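Two-Handed Gripper Build, Shared Workshop at Grerton

I signed up for bench time on this expecting to be talked out of my doubts. That has happened in a couple of places and not in others. The build is a pair of hand-held grippers, one per hand, meant to collect the motions a person makes so that a pair of arms can copy them later. The arms are still a line in a budget. The grippers exist, and they get picked up every Wednesday evening.

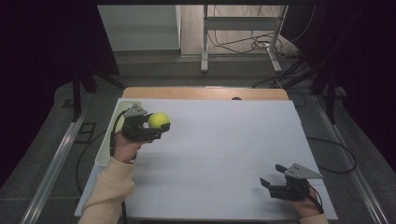
Tennis ball in the left gripper, right one open. A ball is a kind thing to test on: it gives a little and it's bright. I'd like to see this done with a wet spoon before anyone says "general purpose" again.

Notes on the build

The gallery is short, so I've put the rest down as notes. Most of them are complaints.

The jaws. Two fingers on each unit. The early set flexed so much under load that a firm squeeze and a light one looked the same in the logs. Oğuzhan Kırmızıgül redrew them, and the new ones are stiffer. He thinks the problem is solved. I think it has moved down to the pivot, where there is play you can feel with your thumb.

The top plates. Gray triangles with holes in them. The holes are there so we can bolt on whatever we settle on for tracking. We have not settled. The argument has been going since January, and both sides now bring printouts.

The cables. One to each gripper, and I dislike them both. After an hour you start moving in a way that keeps the cable out of your way, and that habit goes straight into the recordings. If the arms ever do run, they will copy a person dodging a cable that isn't there. Wireless was voted down over lag. I voted with the majority and I still don't like it.

The white board. It gives us a flat, plain surface to work over. Plain is fine for getting started. My own kitchen counter has crumbs and a toaster on it, and I have yet to hear when we plan to add crumbs.

The numbers so far

We ran 60 pick-and-place tries one evening with the new fingers and kept a tally on paper. The sheet says 95 percent good. I asked what counted as good, and the answer was that the ball ended up in the tray. Fine, but a person was holding the gripper the whole time. What we measured is that an adult can put a ball in a tray. When I said so I was told I was missing the point, which may be true.

Five tries had a gap in the recording long enough to make them useless. Those didn't come off the score, and I think they should have.

Names, since people ask

The left unit is Gökçe and the right one is Lerine. The recording software goes by Fladura, a name picked before there was any software. It crashes if you plug in Lerine first. Plug in Gökçe first.

What would change my mind

An object nobody in the room has practiced with. A new pair of hands, preferably someone who hasn't heard us explain it. And a full run of 11 tries in a row with no gap in the recording and no one reaching over to restart anything. I picked 11 because Oğuzhan offered 10.

Parts still needed: shorter screws for the top plates, strain relief for both cables, a pivot pin that fits. If you have bench time and want to try the grippers yourself, the sign-up sheet is by the door. Please write down what went wrong as well as what worked. The right-hand column of that sheet has been blank for weeks and I don't believe it.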